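音楽クラブ「ブラルテオ」と港の町の聴衆
地域文化演習 学生プロジェクト報告書

1. はじめに
私たちの班は、港の近くにあった小さな音楽クラブ「ブラルテオ(Bralteo)」を調べました。このクラブは9年間だけ営業し、その後は倉庫になりました。私は留学生ですので、この町の昔の音楽について最初は何も知りませんでした。そのため、基本的な資料から順番に読みました。

2. 調査の方法
資料は2種類あります。一つは、ザパタ(Zapata)という地元のレコード店が出していた月刊のちらしです。店に残っていた74枚を、全部読ませていただきました。もう一つは、当時の客だった方々への聞き取りです。聞き取りは6月に行い、許可をいただいて録音しました。方言の部分は私には難しかったので、班の日本人学生が文字にして、私は曲名とバンド名の表を作りました。

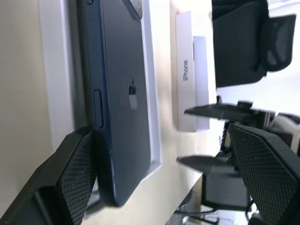 表を作ると、初めの2年間はジャズの演奏が多く、そのあとロックのバンドが増えたことが分かりました。特に「フラトウ(Flatow)」という四人組は、ほとんど毎月ちらしに名前が出ています。

3. 結果と考察
クラブの定員は300人でした。しかし、聞き取りでは「いつも満員だった」という方と、「半分も入らない夜が多かった」という方がいました。どちらが正しいか、ちらしだけでは判断できません。おそらく、来ていた時期が違うと考えられます。
また、ロックが増えた時期は、近くに練習スタジオ「ロステックス(Rostex)」が開いた時期と重なっています。若い人が練習のあとにそのまま店へ行った、という話を複数の方から聞きました。ただし、スタジオ側の記録はまだ見つかっていません。

4. 残った課題
閉店の理由については、家賃の値上がりという説明と、騒音の苦情という説明があります。次の学期に、図書館で当時の地方新聞を確認する予定です。フラトウの録音も探していますが、今のところ、曲名しか分かっていません。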